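How I check my camera views before training a block-stacking policy

I spent most of March training on 905 simulated demos before I noticed that one of my cameras was useless. So now I do this first, every time.

Load the Flanach room with the arm on its square base, the tan board on the table and the little blocks. Then render one episode from each camera you plan to feed the policy. I use a low one and a high one – Precious Naidoo talked me into the high one and she was right!
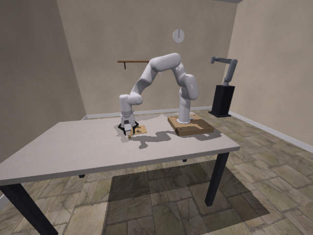
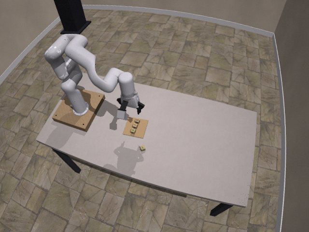
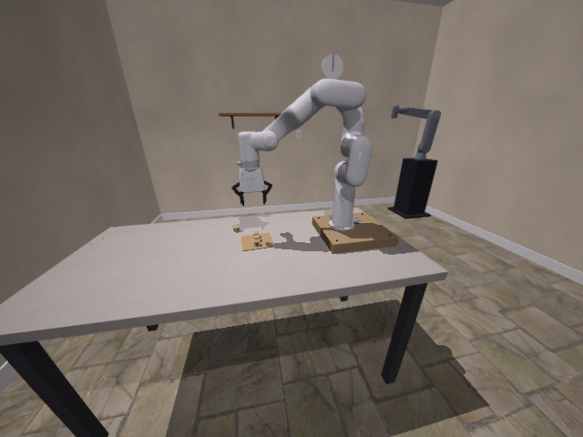
Step 2: Pick your views

Go through your renders and ask if you could do the job yourself from that angle. Can you tell a block on the board from one next to it? If you're squinting, the network is too.

Next, train a short run on 40 demos per view and test each one on the same 15 starting layouts (same seeds, please). Keep the best view, then add the second one and rerun. If the score doesn't move, drop it and enjoy the faster training.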